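Search this site Enter keywords Go

The Folding Hour: sorting the household linen at Landside

Reading time: 6 minutes

Among the domestic tasks that fill the day of a household, the sorting of clean clothes receives the least attention. It has no fixed room and seldom any furniture of its own. In most homes it takes place on a bed, at whatever time the bed is free.

The Landside Homes Survey, published in May, set out to record where this work is done. Its researchers visited 467 households in the district of Dudatville and the older streets of Kanetport, and asked each to keep a diary of its laundry for 14 days. The bed was named more often than the kitchen table, the sofa and the ironing board together.

Do-yoon Choo, who directed the survey, attributes this to height and breadth. "A double bed lets a person lay out a whole week's washing and still see every piece," he writes in the introduction. "Few tables in an ordinary house can offer that."

The diaries also show how much care is given to the bed itself. Many households protect the bedding before sorting begins, with an old sheet, a towel or a length of wipeable plastic. The Kozłowski family, whose diary is among the fullest, keep a cloth for the purpose folded behind the bedroom door.
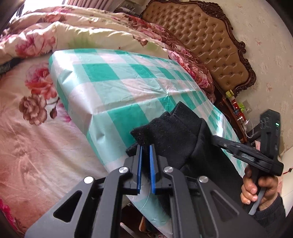
Small items take the longest. Socks, gloves and other soft dark pieces are difficult to tell apart once crumpled, and the survey recommends that they be opened out singly on a plain or boldly patterned surface. A checked plastic sheet in turquoise and white, spread over a bed otherwise dressed in pink florals and a rose-print quilt, serves this end well: a black item stands out at once against the pale squares - a considerable help in the evening, when much of the work is done.

The survey makes no recommendation on the folding of fitted sheets, on which the diaries were sharply divided. A printed edition of 700 copies has been placed in local libraries, with the diary extracts bound as a separate volume.

Contact the editorial office | Copyright Landside | Back to top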